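# Liso rechargeable mice, plus the Mindora charger cubes and the Horrocks power strip

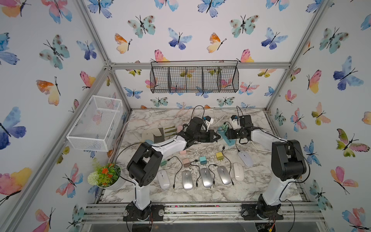 Do you have to buy a special charger for a rechargeable mouse?

Any ordinary USB charger will do for these, and so will the USB port on your computer. The mouse comes with a cable and no wall plug, so if you want to charge it away from the computer you'll need a cube of some kind. That's how I ended up with the little colored ones.

I'll start with the mice because they're what I was shopping for. I teach evening computer classes at the library in Grondirstead (spreadsheets, email, how to get photos off your phone, that sort of thing), and I'd gotten completely fed up with AA batteries. Every class somebody's mouse would quit on them and I'd be digging through my bag for a fresh battery while the whole room waited. So in June I switched everybody over to the Liso rechargeables, in white and in silver, and I've been living with them ever since.

## The mice

First thing: they're low, oval, and very plain. If you like a big chunky mouse that fills up your palm, you're not going to love these. My own hands are on the small side and I took to it right away, but a couple of the bigger guys in my Thursday class do this sort of claw grip and complain about it. Left-handed people, on the other hand, have been delighted! There's no thumb shelf and no side buttons, so it feels the same whichever hand you use.

The clicks are quiet. Not silent, but quiet enough that a room full of people clicking away doesn't sound like popcorn. The wheel is a bit loose for my taste and I sometimes scroll past the thing I wanted, though I've mostly gotten used to it.

White or silver? I went back and forth on this, bought both, and now I have opinions. The silver ones have a glossy metallic top and look much more expensive than they are. They also pick up every fingerprint known to man. I wipe them down with a microfiber cloth before class and by the break they look like somebody's been eating fried chicken. The white ones are less exciting, but a smudge doesn't jump out at you the same way, and if I were ordering again I'd go all white. (I'd probably still sneak in one silver for myself. It's pretty!)

Battery life has been good. I get 12 evenings of class out of a charge before the little light starts nagging, and a full charge takes 80 minutes from flat. You can use the mouse while it's plugged in, which I made a point of checking before I bought because I've been burned by that before. The cable goes in at the nose, so it just acts like an old wired mouse until it's topped up.

My one real gripe is pairing. Each mouse has its own tiny receiver, and they're all identical, with no number or marking of any kind. Mix up two of them and you'll have one person moving another person's pointer across the room. It's very funny once. I put a dot of nail polish on each receiver and a matching dot under its mouse, and I've had no trouble since, but for heaven's sake, Liso, print a number on there.

## The cables

Thin, black, and a little too short. They work fine and none have died on me, but they tangle the second you put them down. I've tried twist ties, I've tried a zip pouch, and I've tried just being a more patient person. The twist ties won. I'd also like them in another color, because a thin black cable at the bottom of a black bag might as well not exist.

## The Mindora cubes

I bought these because they were cute, and I won't pretend otherwise. They're small cube wall chargers in pastels: mint, pink, teal, yellow. One USB port each, 5 watts, nothing clever about them. They won't charge a modern phone at any decent speed, and I tried one with my tablet and gave up after supper. For a mouse they're plenty.

The colors turned out to be useful too. Mint is for my front row, yellow is the one that lives in my kitchen, and when a cube wanders off I know which one I'm looking for. The finish has held up fine, no yellowing on the mint, and they don't get more than a little warm.

One warning: the prongs don't fold. In a tote bag they'll scratch whatever's next to them, and what was next to mine was the shiny top of a silver mouse. So now the cubes ride in an old sock. Folding prongs would've gotten these a perfect score from me.

## The Horrocks power strip

I got the teal one, model 2328, to go with the cubes. It's a straightforward row of outlets with a cable on it, and I like it because the cubes can sit next to each other without fighting. On my old strip I could only ever use every other outlet, and anyone who's tried to plug fat chargers in side by side knows how annoying that is.

The switch is stiff (I need a good firm thumb on it) and the cable is a stubborn thing that wants to stay coiled the way it came out of the box. After a few weeks of being stretched across the floor at home it relaxed some. It doesn't slide around on a smooth tabletop, so I can pull a plug out one-handed. No built-in USB ports on this one. If you want those, look at something else and skip the cubes altogether, which would be the sensible choice and a lot less colorful.

## What I'd buy again

Mice: yes, in white, and I'd mark the receivers the minute I opened the boxes. Four stars.

Cubes: yes for small stuff, no for your phone. Four stars, and I'm taking the last one off for the prongs.

Power strip: yes, and I've already gotten a second one for the sewing room. Five stars, stiff switch and all.

**Update, 20th December:** One of the white mice has developed a double-click problem, so a single click opens things twice. I wrote to Liso through the form on their site and they asked for a copy of the receipt, which I sent. I'm still waiting to hear, and I'll add a line when I do. The rest are behaving themselves.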